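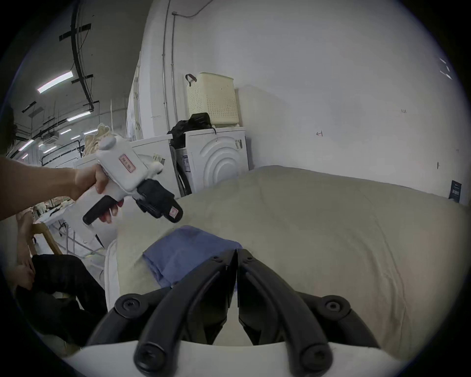 Plasar Canvas Log Carrier

Item 2514

If you heat with wood, you already know the walk — out the back door, across the yard, armful of splits against your good coat, bark down your sleeves and a trail of it all the way to the stove. We made the Plasar for that walk. It's a wide sling of waxed cotton canvas with two long handles that meet over the top, so you can lay it flat by the woodpile, stack your logs across the middle and carry the whole load home in one hand (leaving the other one free for the door, or the dog).

The canvas comes to our Lurkthorpe workshop in big heavy rolls, and it's stiff as a board when it's new. Please don't let that worry you! A few weeks of hauling will soften it up nicely, and the creases and scuffs it picks up along the way only make it look better. The handles run all the way underneath the load and are stitched down twice.

Details
Length laid flat: 47 inches
Width: 28 inches
Handles: 2, cotton webbing
Colors: moss, rust, charcoal

Care
Shake it out after each use and wipe it down with cold water. Please keep it out of the washing machine, as hot water and soap will strip the wax. When the canvas starts to look dry, rub in a little Sakik wax bar and leave it somewhere warm overnight.

Goes well with the Jarman kindling bucket.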